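Folton 탁상용 로봇팔 키트, 박스 뜯고 블록 짝짓기 돌리기까지

급하게 정리함. 리뷰 반 설치법 반이라고 보면 됨. 설명서가 영어랑 중국어밖에 없어서 헤매는 사람이 많길래 순서대로 적어 둠. 문장 이상한 데는 나중에 고치겠음.

일단 뭐냐면. Folton은 책상에 올려놓고 쓰는 교육·연습용 로봇팔이고, 제어 박스가 Tenport, PC에 까는 프로그램이 Plestatlow. 이름이 다 따로 놀아서 처음에 헷갈림. 판매는 Du에서 묶음으로 함. 가격은 본체 세트 570달러, 블록이랑 작업판 들어간 연습 팩이 따로 79달러. 배송비는 별도였음. 관부가세도 별도. 주문할 때 꼭 계산해 보고 살 것.

누가 사면 되냐. 파이썬 조금 만져 봤고 집거나 놓는 동작을 직접 짜 보고 싶은 사람. 완제품 장난감처럼 바로 움직이길 바라면 비추. 첫날은 거의 나사랑 케이블만 만지다 끝남.

준비물

박스에 들어 있는 것: 팔 본체, 그리퍼, Tenport 제어 박스, 전원 어댑터, USB 케이블, 육각렌치, 고정 볼트 한 봉지. 연습 팩을 같이 사면 색깔 블록이랑 나무판이 옴.

따로 준비할 것: 튼튼한 책상, 마스킹 테이프, 카메라 한 대(웹캠 됨), 카메라 거치대. 그리고 멀티탭. 어댑터 머리가 커서 옆 구멍을 막음. 나는 이것 때문에 한 번 사러 나갔다 옴.

구멍 뚫린 작업면이 있으면 훨씬 편함. 볼트로 고정하면 끝이라서. 없으면 클램프 쓰면 되는데 책상 가장자리에서만 되니까 팔이 닿는 범위가 좀 아깝게 빠짐.

1. 본체 고정

제일 중요. 대충 하면 뒤에서 다 틀어짐.

팔 본체를 작업면 한쪽 끝에 놓고 볼트를 대각선 순서로 조임. 처음부터 꽉 조이지 말고 살짝씩 돌려서 자리 잡은 다음에 마저 조일 것. 다 조이고 나서 팔 아래쪽을 손으로 밀어 봄. 조금이라도 흔들리면 다시.

관절 부분 잡고 밀지 말 것. 기어 상함. 반드시 맨 아래 받침 쪽.

케이블은 팔 뒤로 빼고 여유를 남겨 둠. 팔이 옆으로 크게 돌 때 당겨지는지 전원 넣기 전에 손으로 천천히 돌려서 확인. 나는 짧게 묶었다가 커넥터가 빠져서 다시 풀었음.

2. 그리퍼 달기

손가락 부품은 방향이 있음. 안쪽 면이 서로 마주 보게. 설명서 그림이 좌우가 헷갈리게 나와 있는데 다물었을 때 틈이 고르면 맞게 단 거임. 한쪽만 먼저 닿으면 나사 풀고 다시 맞춤.

그리고 나사 길이가 두 종류임. 긴 걸 짧은 자리에 넣으면 안쪽을 눌러서 뻑뻑해짐. 봉지에 표시 있으니까 섞지 말기. 섞었으면 하나씩 대 보는 수밖에 없음.

3. Tenport 연결

순서 지킬 것.

먼저 팔 케이블을 Tenport에 꽂음.
그다음 USB를 PC에.
전원은 마지막.

거꾸로 하면 팔이 갑자기 툭 움직일 때가 있음. 얼굴 가까이 대고 있지 말고, 커피도 치우고.

전원 넣으면 표시등이 깜빡이다가 켜진 채로 멈춤. 계속 깜빡이면 케이블 접촉 문제가 제일 흔함. 다 뽑고 다시 꽂기. 그래도 안 되면 USB 허브 빼고 PC에 직접 꽂아 볼 것. 내 경우엔 허브가 범인이었음.

4. Plestatlow 설치

Du 구매 페이지에 있는 링크에서 받음. 검색해서 나오는 예전 버전 말고. 9월에 올라온 버전부터 그리퍼 힘 조절 메뉴가 생겼는데 이게 있고 없고 차이가 큼.

설치 경로에 한글 들어가면 실행이 안 됨. 사용자 이름이 한글인 사람은 드라이브 바로 아래에 영어 폴더 만들어서 거기다 깔면 됨. 이건 설명서에 없음. 한참 찾았다.

처음 켜면 포트 고르라고 나옴. 목록에 하나만 보이면 그거 누르고, 여러 개면 USB 뽑았다 꽂아서 새로 생기는 걸 고르면 됨.

연결되면 화면에 팔 모양이 뜸. 실제 팔이랑 자세가 비슷한지 볼 것. 완전 딴 자세면 영점부터 다시 잡아야 함.

5. 영점 잡기

메뉴에서 영점 맞추기 누르면 모터 힘이 풀림. 이때 팔이 아래로 떨어지니까 한 손으로 꼭 받치고 누르기. 경고창이 뜨긴 하는데 글씨가 작아서 그냥 넘기기 쉬움.

관절마다 작은 홈 표시가 있음. 그 홈을 맞춰 놓고 저장. 아래 관절부터 위로 올라가면서 하는 게 편함. 다 하는 데 8분 걸렸음. 익숙해지면 더 빨라질 듯.

저장하고 나서 전원 한 번 껐다 켜기. 안 끄면 옛날 값으로 움직이는 버그가 있는데, Du 고객 담당인 Lihua Dai한테 메일로 물어보니 다음 버전에서 고친다고 답이 옴. 답장은 다음 날 왔고 친절했음.

6. 작업판 놓기

판은 팔이 무리 없이 닿는 곳에 둠. 팔을 끝까지 뻗어야 닿는 자리는 정확도가 뚝 떨어짐. 중간 거리가 제일 좋음.

판이 밀리면 좌표가 다 소용없어지니까 꼭 고정. 테이프만 붙여도 되긴 하는데 그리퍼가 한 번 세게 누르면 움직임. 볼트로 잡을 수 있으면 볼트로.

판 높이 입력하는 칸이 있음. 여기에 판 두께만 넣으면 안되고 작업면에서 판 윗면까지 높이를 자로 재서 넣어야 됨. 판 밑에 발이 있으면 그만큼 뜨니까. 이거 잘못 넣으면 그리퍼가 판을 찍음. 나도 찍었음. 자국 남음.

7. 카메라 맞추기

카메라는 판 전체가 들어오게 비스듬히 위에서. 판 모서리 네 군데를 화면에서 차례대로 찍어 주면 프로그램이 알아서 기울기를 계산함. 비스듬히 보면 먼 쪽이 좁아 보이는 게 정상이니까 억지로 수직으로 달 필요 없음.

조명은 한쪽에서 너무 세게 들어오지 않게. 블록 윗면이 번쩍이면 색을 틀리게 읽음. 파랑이 특히 그럼. 작업면이 파란색인 사람은 인식 영역을 판 안쪽으로만 잘라 둘 것. 안 그러면 바닥을 블록으로 착각함.

색 등록은 블록 하나씩 올려놓고 누르면 됨. 노랑, 초록, 파랑, 빨강. 방 조명 바뀌면 다시 해야 해서 좀 귀찮음. 나는 커튼 치고 스탠드만 켜고 씀.

8. 짝짓기 과제 돌리기

이제 본론. 연습 팩에서 제일 해볼 만한 게 같은 색끼리 붙여 놓는 과제임. 흩어 놓은 블록을 하나 집어서 같은 색 블록 옆에 놓는 것. 노랑은 노랑 옆, 초록은 초록 옆, 이런 식. 모양은 달라도 됨. 빨강을 예로 들면 별이랑 원기둥이 한 짝. 초록도 마찬가지로 별이랑 원기둥. 파랑은 둘 다 정육면체라서 제일 쉬움. 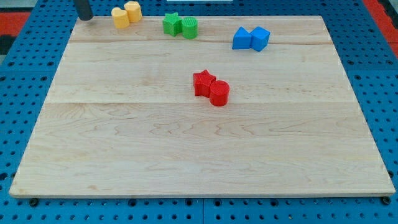 연습 팩 없이 본체만 사도 같은 과제를 돌릴 수 있나?

집에 있는 가벼운 블록이나 지우개로도 가능하고, 대신 Plestatlow에서 물체 크기와 색을 직접 등록해야 한다. 블록이 그리퍼가 벌어지는 폭보다 크면 안 된다.

실행 순서는 이렇게.

먼저 속도를 제일 낮게. 처음부터 기본 속도로 돌리지 말 것. 기본값이 생각보다 빠름.

그다음 빈 동작으로 한 바퀴. 프로그램에 허공 모드라고 있는데 판 위로 높이 뜬 채로 경로만 따라감. 이때 케이블 걸리는지, 카메라 거치대 치는지 보면 됨. 걸리면 경로를 고치는 것보다 거치대를 옮기는 게 빠름.

문제 없으면 블록 한 쌍만 놓고 돌림. 정육면체부터. 되면 원기둥, 별은 마지막.

전부 올려놓고 돌리는 건 그다음. 쌍끼리 사이를 넉넉히 띄워 놔야 함. 가까우면 그리퍼 바깥쪽이 옆 블록을 치고 지나감.

모양별로 잡는 요령

정육면체. 면을 잡아야 함. 모서리로 잡으면 돌아가면서 빠짐. 비스듬히 놓인 건 손목 각도 자동을 켜 두면 맞춰 주는데 가끔 반대로 돌려서 잡음. 그래도 잡히긴 함.

원기둥. 어느 쪽에서 잡아도 되니까 각도 걱정은 없음. 문제는 힘. 너무 세면 위로 튀어나감. 힘 조절을 가운데보다 조금 아래로.

별. 제일 까다로움. 뾰족한 끝 두 개를 잡으면 돌아감. 오목하게 들어간 데로 손가락이 하나 들어가야 안정됨. 자동 각도로는 잘 안 돼서 손으로 각도 값을 넣었음. 놓을 때도 문제인데 옆 블록에 별 끝이 먼저 닿으면 둘이 같이 밀림. 조금 떨어뜨려 놓고 그리퍼 닫은 채로 살살 밀어 붙이는 편이 나음.

각진 기둥 모양도 있음. 이건 정육면체랑 같은 요령. 평평한 면끼리 마주 보는 쪽을 잡으면 됨.

놓는 높이. 판에 딱 붙여서 놓으려고 하면 눌림. 높이를 2mm 띄워서 놓는 걸로 설정해 놓으니까 넘어지는 일이 확 줄었음. 이 값은 프로그램에서 바로 넣을 수 있음.

붙여 놓기 설정

'간격' 값이 0이면 블록끼리 딱 붙이라는 뜻인데 실제로는 카메라 오차 때문에 밀어 버리거나 틈이 남음. 해결법은 프로그램 안에 있는 '마무리 밀기' 켜기. 놓고 나서 그리퍼 옆면으로 한 번 밀어 줌. 기본이 꺼져 있음. 왜 꺼져 있는지 모르겟음.

미는 방향은 판 바깥에서 안쪽으로 할 것. 반대로 하면 판 가장자리에 있는 블록이 떨어짐. 떨어지면 프로그램은 모르고 계속 돌아감. 없는 블록을 집으러 감.

한 가지 더. 끝난 다음에 팔이 돌아가는 대기 위치를 판 옆으로 잡아 둘 것. 판 한가운데 위에서 멈추게 해 놓으면 카메라가 가려져서 다음 인식이 안 됨.

자주 나는 에러

"object not found"
색 등록 다시. 아니면 인식 영역이 너무 좁게 잡힌 것. 판 가장자리에 있는 블록이 안 잡히면 십중팔구 후자.

"joint limit"
팔이 못 가는 자리. 블록을 몸쪽으로 조금 당겨 놓거나 판 자체를 옮김. 판 옮기면 7번부터 다시.

"grip fail"
못 집은 것. 힘이 약하거나 높이가 높음. 힘부터 올리지 말고 높이부터 볼 것. 손가락이 블록 윗부분만 물고 있으면 힘을 아무리 줘도 미끄러짐.

중간에 그냥 멈춤
에러 문구도 없이 서는 경우. 과열 보호임. 오래 돌렸으면 쉬게 둬야 함. 전원 껐다 켠다고 바로 풀리지 않음. 팔이 그 자세로 멈춰 있다가 힘이 빠질 수 있으니 밑에 손 넣지 말기.

파이썬으로 넘어가려면

화면 버튼으로 다 되면 그다음은 코드. Plestatlow 메뉴에서 내보내기 누르면 지금 과제가 스크립트로 나옴. 이걸 고치는 게 처음부터 짜는 것보다 훨씬 빠름.

변수 이름이 성의 없어서 보기 힘들긴 함. 나는 pick, place, push 세 부분으로 나눠서 함수로 다시 묶었음. 그러면 별만 따로 처리하는 것도 쉬움. Xiuying Peng이 올린 중국어 강좌에 이 부분이 잘 나와 있음. 번역기 돌려서 봐도 이해됨.

주의할 건 스크립트로 돌리면 허공 모드가 자동으로 안 걸린다는 거. 높이 값 틀리면 바로 판 찍음. 첫 실행 때는 판 빼고 돌리는 걸 추천.

비상정지는 스페이스바. 단, Plestatlow 창이 맨 앞에 있을 때만 먹힘. 편집기 창 띄워 놓고 스페이스 눌러 봐야 빈칸만 들어감. 그래서 나는 멀티탭 스위치에 손 올려놓고 돌림.

쓰면서 좋았던 점, 별로였던 점

좋은 점. 조립이 단단함. 영점 한번 잡으면 며칠 지나도 잘 안 틀어짐. 부품 따로 파는 것도 좋음. 손가락 부품만 주문되는 거 확인했음.

블록이 의외로 괜찮음. 색이 뚜렷하고 가벼움. 표면이 너무 매끈하지 않아서 그리퍼에 덜 미끄러짐.

별로인 점. 소음. 밤에 돌리면 옆방에서 들림. 설명서도 부실하고. 카메라 미포함인 게 제품 페이지 맨 밑에 작게 적혀 있는데 이건 위로 올려야 된다고 봄. 어댑터 줄도 짧음.

연습 팩 79달러는 좀 비싼 느낌. 블록이랑 판 값으로 치면. 대신 블록 크기가 프로그램에 미리 등록돼 있어서 시간은 확실히 아낌. 처음이면 사고, 3D 프린터 있는 사람은 본체만 사서 직접 뽑아도 될 듯.

정리할 때

전원 끄기 전에 메뉴에서 '접기' 누르기. 팔이 낮은 자세로 내려온 다음에 꺼야 안 떨어짐.
블록은 치우고. 먼지 앉으면 색 인식이 슬슬 틀어짐. 마른 천으로 닦으면 됨.
그리퍼 안쪽 면도 가끔 닦기.
볼트는 한 번씩 다시 조여 줄 것. 진동 때문에 조금씩 풀림.

설정 파일은 꼭 따로 복사해 두기. 프로그램 업데이트하면 색 등록이 초기화됨. 한 번 날려 먹고 앎.

28/10/2021 수정: 영점 저장 후 전원 껐다 켜는 부분 추가함. 별 블록 각도 값은 자리마다 달라서 숫자를 안 적었음. 직접 조금씩 돌려 보면서 맞추면 됨.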